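Door opening: planner says success, door says otherwise
Forum: Manipulation > Planning and Control

tosei_arm
Posted 2020-06-20

Running the Prenitz planner on a hinged cabinet door. Right hand, hinge on the right, position control with the arc computed from the estimated hinge axis. In sim it opens the door 1,000 times out of 1,000, which should have made me suspicious by the second one. On the real thing the fingers leave the door partway through the arc and carry on politely through empty air. Then the log prints SUCCESS.
Tetteh Osei, Soltomville

gripe_force
Your success check is looking at the wrist pose, isn't it. The wrist did go where it was told.

tosei_arm
It is looking at the wrist pose. I would like to move on from this topic.

adwoa_a
Hinge axis error. A small offset at the axis becomes a big one at the door edge. Log the contact points while the door moves, refit the axis every few ticks, replan the rest of the arc. We do this at Orkelton and I haven't touched a gain since October.

gripe_force
Disagree. Drop the stiffness along the door radius and let the hinge do the geometry. It has been a hinge longer than your estimator has been an estimator.

adwoa_a
Fine until the fingers only hook the edge and there's no grasp to be compliant with. Soft plus hook equals slide.

tosei_arm
Hook is what I have. Fingers curled near the lower edge, thumb mostly a spectator. I tried stiffness at 3,000 and at 2,000 and it slips at both, just with a different attitude.

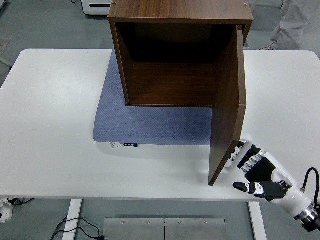 So I'm going with Adwoa's refit first, and the success check now reads the door angle from the head camera. Result so far: 23 runs, and the log has become much ruder.

gripe_force
Try 1,000 before you give up on me.

adwoa_a
Also check the timestamps between camera and arm. If they're skewed, the refit will chase its own tail.

tosei_arm
They're skewed. Back on Monday.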